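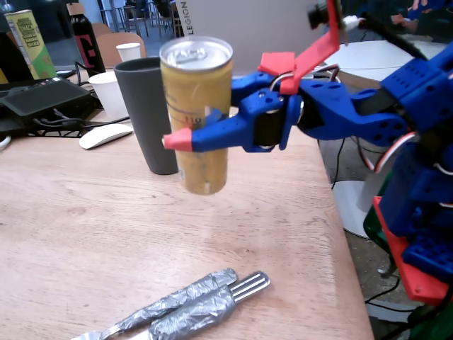

How many examples does a robot arm need before it can pick up a can? Far fewer than people fear and far more than the brochures let on, and the number by itself tells you very little.

I've sat through the Peltbridge pitch, and the Jernell one that copied it. Both lean on 667 recorded grasps as though the figure settles something. A grasp of what, moved by whose hands, with what else on the table?
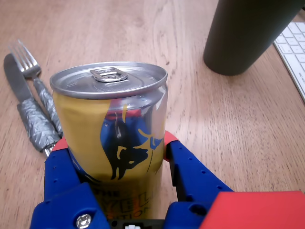 Floltovum wrote back that I was being unfair, that variety comes later and you have to start with one object and one desk or you'll never start at all. Fair enough. I'd only ask when later is. I have read plans with 40 sessions in them and a single desk throughout.

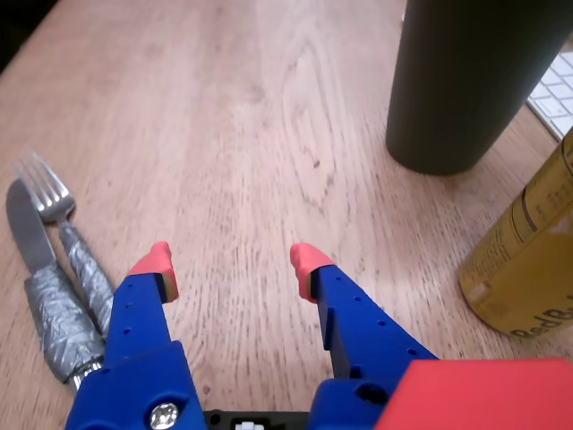
Peltbridge, 1st March

The labelling bothers me more. Someone has to decide what counts as a good example, and in my experience the clumsy tries get binned. The Rieger guidelines give this 2 lines. A learner fed on tidy behaviour has no idea what to do once its own fingers are in the wrong spot. 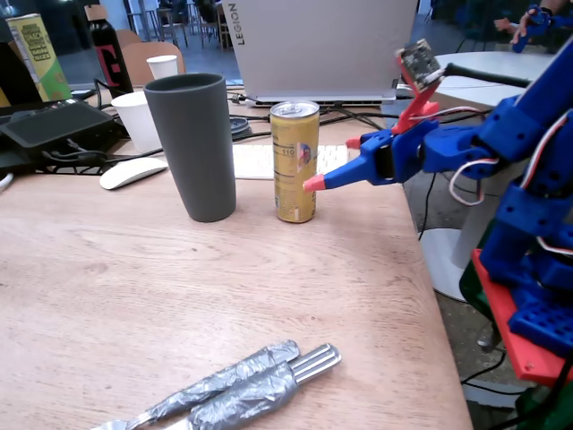

So keep the fumbles, and mark them as fumbles. Publish how many were thrown out and who did the throwing. I'd trust 17 honest recordings with notes over a big round total, and I'd still want to see the arm tried in somebody else's kitchen.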